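Why Bekix switched off its read receipts

Bekix started as a message board for people living in Starkavville and the villages nearby. It still looks a bit like one. There is a list of posts, a search box that works most of the time, and a private messages tab that gets more use than everything else on the site put together.

In August the site removed read receipts from those private messages. The two small ticks that told you the other person had opened what you sent are gone, and there is no setting to bring them back. The site's founder, who still runs it and asked to be referred to by job rather than by name, spoke to me the week after the change went live.

"We'd had them for years and I never gave them much thought," the founder said. "Somebody asked for them, it took an afternoon to build, and then they were there. I don't think we even wrote a post about it at the time."

Complaints came in slowly at first. People wrote to the support address to ask whether the ticks could be wrong. A woman selling a pram wanted to know why a buyer had read her message and then gone quiet for two days. A man asked if his brother could have opened a message by accident. The founder answered most of these personally.

"I'd say yes, it counts as read if the page loads. You might have had it open in a tab and been in the garden. That didn't help much. They'd already had the row by then."

The tone of the emails changed over the spring. Blocks went up, and when the moderators looked into why, the same thing came up in the notes. One user would send a message, see it had been read, then send several more asking why there was no answer. The other user would block them. In one case it was two neighbours who had been arranging to share the cost of a fence.

"The fence one stuck with me," the founder said. "They'd agreed the price and everything."

Before changing anything, Bekix ran a trial. It picked 700 accounts that used private messages every week and turned the ticks off for them for 14 days. Those users were told beforehand and could drop out. After that they were sent a short form, and 200 of them filled it in.

I asked what the forms said.

"A lot of them said they'd stopped checking so often. Quite a few said they hadn't noticed any difference, and I believe them. Then there was a group who really disliked it, mostly people who sell things. They want to know if a buyer has seen the price. I understand that, I sell bits on there myself."

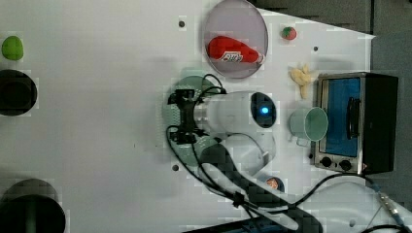 "What I couldn't do was keep it for the sellers and drop it for everyone else," the founder went on. "We did look at it. But half the people selling a bike are also chatting to a cousin in the same inbox. You'd have ticks on some threads and no ticks on others and I'd be answering emails about that until I retired."

The other choice was a switch in the settings, as many bigger services have. The site's moderators were in favour. The founder was not.

"If you can turn it off, then turning it off says something. People would write in and say, she's switched hers off, what's she hiding. I've had that exact conversation at home about a different app."

The change was put live late in the evening, after the busy part of the day. By nine the next morning there was a long thread on the front page with the title "Where are my ticks". The founder read all of it and replied near the top with a plain explanation and a link to the results of the trial. Some users said they would leave. A few did, and some of those have since logged in again.

There was a mistake in the first version. The ticks had gone from the website but still appeared in the email notices for anyone who had asked for them. It took until the afternoon to put right, and in that time several people decided the site was hiding the ticks from some members and showing them to others.

"That was our fault. The email part was written by Dmytriv, the firm that did our first version, and none of us had opened that code in a long while. I should have checked it."

A local forum in Endberg, which uses a copy of the same software, has chosen to keep its ticks for now. The founder speaks to the people there now and then and says there is no bad feeling about it. They have a smaller membership and far fewer private messages.

I asked whether other features might go the same way. The green dot that shows who is online is the obvious one.

"People have asked. I'm not keen to do two in one year. The dot is useful if you want a quick answer about something, like whether the bottle bank is full. But yes, we get the same sort of email about it. You were online and you didn't reply."

The moderators are keeping a note of how many blocks are made each month, and the founder plans to post the figures on the site once there are enough of them to compare with last year. Until then the ticks stay off. The pinned post explaining the change is open for comments, and the sellers have started a thread of their own asking for a "seen the price" button. The founder has said it will be looked at after the search box is fixed.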